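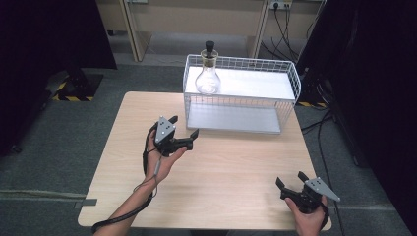
Ticket: Watadis glassware, stopper binding in neck / basket rocks on table
Status: Closed
Raised by: Kanchan Kushwaha
Assigned to: Bo-ram Chae
Location: Lodhi building, demonstration room
Priority: Low

Original report (Kanchan Kushwaha)
Two faults, possibly related. The black stopper on the clear flask binds when it is pushed fully home and has to be twisted to release it. Separately, the white wire basket rocks when anything is set down on the top board towards the back. The flask normally stands at a rear corner of that board, so I want the rocking sorted before it goes over. Fault first noticed on Saturday. The knob on the stopper is sound.

Bo-ram Chae, 09:40
Please confirm:
Does the basket rock with the top board removed?
Has the stopper been swapped with one from another flask?
Has anything been used on the neck (grease, washing-up liquid, tape)?

Kanchan Kushwaha, 10:15
Yes, it still rocks with the board off. It is slight, up to 2 mm at the rear left corner. Stopper not swapped as far as I know. Nothing on the neck.

Bo-ram Chae, 11:05
If it rocks without the board then the board is not the cause. Either the wire frame is twisted or the table top is not flat. Turn the basket end for end in the same spot and try again. If the high corner moves with the basket, it is the frame. If it stays put, it is the table.
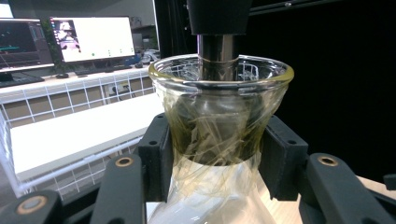

Do not force the stopper in the meantime. Hold the glass at the narrow part and keep hands off the rim. If it sticks, twist a quarter turn and lift straight up. Levering it sideways puts the load on the lip, and we have lost flasks that way.

Kanchan Kushwaha, 13:20
Basket turned. The high corner moved with it, so it is the frame. Straight edge laid across the table in 3 places, no gap found.

Devendra Rastogi, 14:00
Adding to this as I have the delivery notes. The basket came from Fekovura in December with 4 others. One of those was also out of true and was straightened by hand. Stand it on the flat, press down on the high corner and its opposite together, check, repeat. Go gently, as the welds at the bottom rim will let go before the wire bends much. The lower panel can stay in.

Kanchan Kushwaha, 15:30
Done as above, took three goes. Back on the table, no movement at any corner.

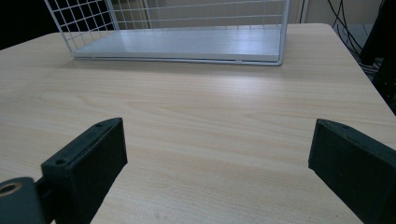

White wire basket at the back of the table.

Kanchan Kushwaha, 15:45
Top board refitted and checked with a mug of water at each corner. Stable. Stopper still binds.

Bo-ram Chae, 16:10
Wash stopper and inside of neck in warm water, dry both fully, refit to finger pressure only. If no better, fit a spare from the drawer marked Trernutik.

Kanchan Kushwaha, 16:50
Washing made no difference. Spare fitted, goes in and out freely. Old stopper bagged and labelled.

Bo-ram Chae, 17:05
Basket: frame twisted, straightened. Stopper: oversize, replaced. Old one to Piroska Borbély for return. Closing.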